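The Long Way to Fold a Pair of Jeans

Denim takes up more room in a household wardrobe than any other cloth, and it is usually the worst stored. A shirt that has been put away badly can be pressed in a few minutes. Jeans hold a crease for weeks, particularly across the knee, and the crease wears faster than the cloth on either side of it.

The cause is the weave. Denim is a twill, normally with a dyed warp and an undyed weft, and the dye sits mainly on the outside of the yarn. Wherever the cloth is bent sharply and rubbed, the outside goes first and the pale core shows through. On the thighs this is ordinary wear. A straight white line across the shin of a pair that has hardly been worn comes from the shelf.

Oona Sjöberg ran a mending and alterations room in Wornutach for many years and now teaches garment care in the same building. Her folding class is short and has one subject per session. The denim session starts with laying out, and she allows more time for it than for the fold.

"People fold what is in front of them," she says. "If it's twisted when they begin, it's twisted in the drawer."

Her method needs a flat area larger than the garment. A bed will do, and so will a table with a blanket over it. A bare polished surface is less useful for this job: the cloth slides, and one leg moves while the other is being straightened. A blanket with some pile holds the lower layer still. It should be free of fluff that sheds, and dry.

The first task is to find the seams. A pair of jeans has two on each leg, the inseam and the outseam, and on most pairs one of them is the heavier, flat-felled and double-stitched. The heavy seam shrinks at a different rate from the cloth beside it, which gives the puckering along its length. It is also the stiffest line in the garment and the best one to steer by. Back pockets are the second guide. With the seat uppermost, they should sit level with one another before anything is folded.

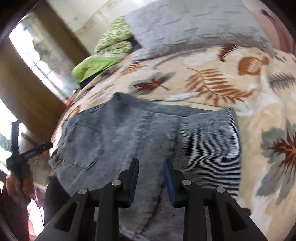
Kuusisto disagrees, and holds that the waistband is the only reliable guide, as pockets on older pairs are often set slightly crooked and seams twist with washing. Sjöberg accepts the point about twist. Legs cut a little off the grain will rotate after a few washes, and the outseam then drifts towards the front of the shin. On such a pair she squares the waistband first, lets the hems fall where they want to, and folds to the cloth.

Once the garment is flat, smooth it from the waist downwards with the side of the hand. Pulling at the hem removes the large folds but leaves the small ones around the fly and the crotch, where four layers or more meet. These need to be opened by hand. Pocket bags are pushed down flat inside. A bunched pocket bag makes a hard lump, and a lump under a stack of other jeans will print through to the front.

The fold itself is in three stages. One leg is laid over the other, seat outwards, with the point of the crotch tucked back so that the edge is straight. The hems are brought up to just below the waistband. The remaining length is then folded in half or in thirds, depending on the depth of the shelf. Sjöberg prefers thirds for heavy cloth, with each bend left soft. She does not press down on the finished fold.

Rolling is the usual alternative. A rolled pair has no sharp bend anywhere, which suits a drawer or a travel bag. The drawback is at the seams. Four thicknesses of felled seam build up faster than the cloth between them, and the roll goes out of true unless the seams are offset at the start. Gathering the cloth up by the middle and easing it into line afterwards is quicker, but it puts back the creases that the laying out removed. 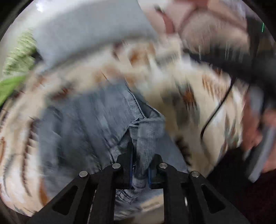
Denim gathered into a vertical roll, with creases spreading to the left.

Shelf spacing matters more than most people expect. Trameck, which fits out small wardrobes, supplies a standard shelf gap of 40 centimetres. Sjöberg considers this too tall for denim, as it invites a stack whose bottom pair carries the weight of all the others. She stops at seven pairs and puts in a second shelf. Skoler makes a slatted insert for the purpose, which divides the gap and lets air through from below.

Hanging is a reasonable choice for pairs worn every week. The bar should be thick and round. A thin wire hanger gives the same white line as a hard fold, in the same place, and clip hangers mark the hem. If clips must be used, they go on the waistband, over the side seams.

Pairs put away for a season should be washed first, dried fully and refolded once along different lines before they are wanted again. Sjöberg does hers in April.

Reader comments

Birch_lane: I have always folded with the seat inwards to keep the back pockets from rubbing. Is there a reason for seat outwards?

Marit: Seat inwards gave me two pocket outlines on the inside thigh. Outwards is better if you have rivets.

hemline40: The thirds fold is too thick for my shelves. Halves, and then stand them on edge in a box. Easier to see what you have as well.

Last updated: 6 February 2026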